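3.2 Packing density and carton selection in household moves

The second part of the study concerns how crews choose cartons for soft goods before a local move. Soft goods were defined as clothing, bedding, towels, curtains and empty bags. They make up a large share of carton count in household moves but a small share of weight, and their volume is hard to estimate from a walk-through survey (Kwok and Somboon). Crews therefore tend to load too many cartons onto the truck, and the surplus comes back unused or half filled.

Job sheets were obtained from two moving companies, Malar and Volletti, both operating in the Flurholm area. The sheets list carton size, room of origin, declared contents and the time at which each carton was sealed. After removal of incomplete entries, 3,254 cartons remained. Of these, 2,400 were packed by company crews and the rest by the customers themselves. Storage jobs and office moves were excluded – their contents differ too much from those of a home to be pooled with the main sample.

Fill level was coded by two raters, Đức Giáp and Fergal Ó Flaithearta, who worked separately from the closing notes on each sheet. A carton was coded as underfilled if the crew had recorded added padding or a collapsed lid. Where the raters disagreed, the sheet was passed to a third rater and the majority code was kept. 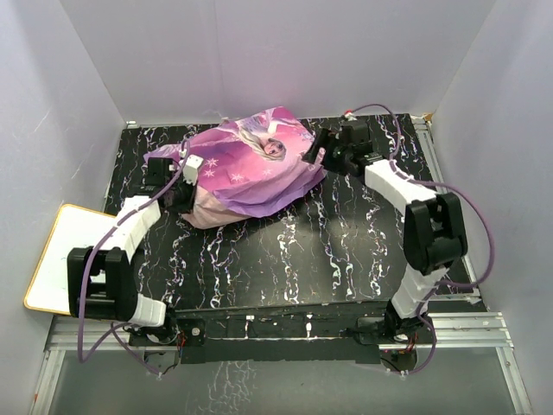
Figure 4. Fabric bag with a cartoon princess print, partly folded in on itself, on a black marbled surface.

Customer-packed cartons were coded as underfilled more often than crew-packed cartons in every room category except the kitchen. The gap was widest for children's bedrooms, where declared contents were also the least specific. Entries such as "misc." or "kids' things" were common in this group and could not be assigned to a goods class. They were kept in the fill analysis but left out of the volume model.

The volume model follows the form proposed by Yeom, with room type and household size as predictors. We added one term for the number of days between carton delivery and the move. Jobs with fewer than 15 cartons were dropped, as were the 300 cartons for which no delivery date was recorded. Model fit was checked separately for each company. Volletti uses a taller wardrobe carton than Malar does, and this size was entered as its own class. The estimates for the remaining sizes changed little when wardrobe cartons were left out.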